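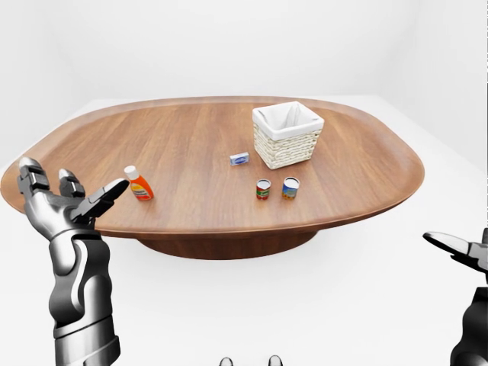 Denise Rowbotham wrote:
I would go for the cans before the bottle. Two plain cylinders will tell you more about your finger joints than a bottle with a shoulder on it, and you can reuse the same grasp for both. Also, how does the simulated hand compare to the one you're printing? If the joint limits don't match, you're tuning the wrong robot.

Diệp Chu
Sep 14, 2024
Limits match on the left. On the right I've only copied the finger angles across and haven't checked the wrist. The left forearm is on the bench in the garage, wired up as far as the elbow, and the right is still in parts. The plan is to get the packing task working in sim, everything on the table into the basket, then try it for real on the kitchen table.

Servos are Trevow, controller board is the Kemia one from the build log. Reset is fixed and each attempt is 1,000 steps. Last night I left it running and got 139 attempts, 53 of which closed on something and lifted it. Most of those were the box, which I didn't expect because it lies flat and the fingertips have to get down to the wood.

Đức Tôn
53 lifts is fine, but how many ended up in the basket? Lifting is the easy half. I lost most of August to drops over the rim.

Diệp Chu
35. The other 18 were dropped on the way or hit the side of the basket.

Đức Tôn
OK, better than mine was. What are you doing for the liner? Cloth or rigid?

Diệp Chu
Rigid. Cloth brought my machine to a crawl. It's just a mesh with the folds modeled in and a simple collision box for each wall.

Dayana Gallegos
I'm going to disagree with most of this thread. You have a working forearm on the bench. Put a can in front of it. I spent a winter getting a lovely success rate in simulation and the real arm sagged under its own weight the first time I powered it up. None of that tuning carried over.

Denise Rowbotham
Dayana, that was a shoulder problem, and you'd have had it either way. Sim is where you find out your grasp order is wrong without stripping a gear.

Dayana Gallegos
I stripped two gears anyway.

Quyên Lâm
Both of you are partly right. Diệp, can you post the closer view? I want to see how the left hand comes in at the can.

Diệp Chu
Sure. Same table, reach paused with the fingers still open.

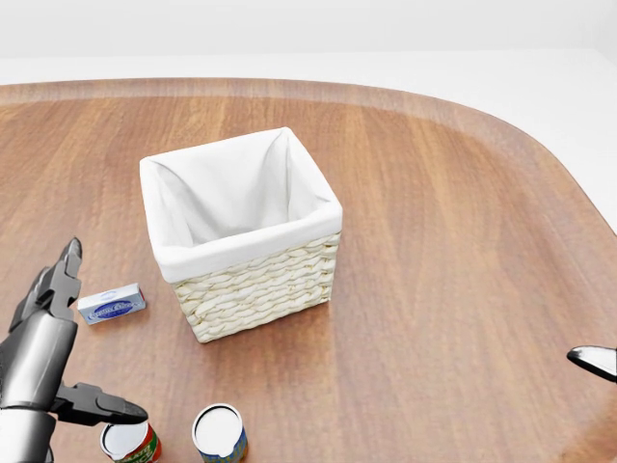

1 min read

Left hand is near the red and green can, with the lower finger just above it and off to the left. Basket is empty at this point. The right hand has nothing to do yet, so it stays out over bare wood until I give it a target.

What bothers me is the upper finger. It's pointing nearly straight up and has a long way to travel before it can close on anything. On the bench that joint is also the slowest one, so I'd like to start with it lower.

Quyên Lâm
Agreed, start it lower. I'd also bring the palm in more from the side. With that lower finger over the lid you risk pushing down on the can before you've got hold of it.

Denise Rowbotham
Gavrilă has a good page on pregrasp poses in the wiki, second section. Skip the first, it's for suction cups.

Đức Tôn
Check the friction too. I had mine set far too high and the can stuck to one finger like it was glued. Looked great, meant nothing. Drop it until the grasp starts failing and then bring it up a little.

Diệp Chu
Friction is still the Ernitz default. Will try that tonight, along with the lower start. I'm keeping the box where it is for now.

Dayana Gallegos
And the real can?

Diệp Chu
Sunday, if the wrist cable arrives. I'll clamp the forearm to the bench and do the one grasp, no basket.

Dayana Gallegos
Good. Use an empty can and keep a hand on the power switch.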